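Laundry and folding room — monthly walk-through, Skandstead building, December

Dryer vents: OK. Lint screens clean on all but the end unit, cleared it while I was there.
Dryer 2: FAIL. Door switch sticks, drum keeps turning with the door open. Tagged out. Ledov has the part on order.
Washer hoses: OK, no bulges. Hose on the far left is old, replace at next service.
Floor drain: slow. Snaked last month and its slow again.
Extinguisher: OK, pin and seal in place, tag current.
Exit path: FAIL on arrival, carts parked across the back door. Moved. Second month in a row — please talk to evening shift.

Folding area: OK. Table steady, no sharp edges, no cords underfoot.

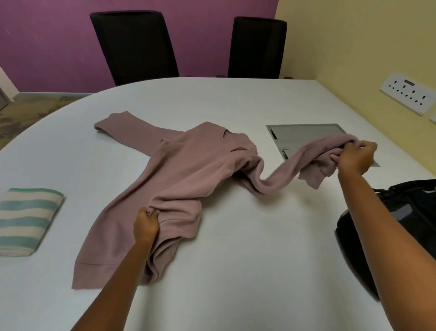
Folding table, pink sweatshirt being folded.

Detergent storage: caps on, labels facing out. Vidus drum has no spill tray, need one rated for the full drum.
Lighting: one tube out over the sinks. Work order 341.
Hot water: not checked, no thermometer with me. Will do on recheck.
First aid box: short on burn gel and small bandages. Reorder from Figueiredo.

Recheck dryer and exit path befor the room goes back to full hours.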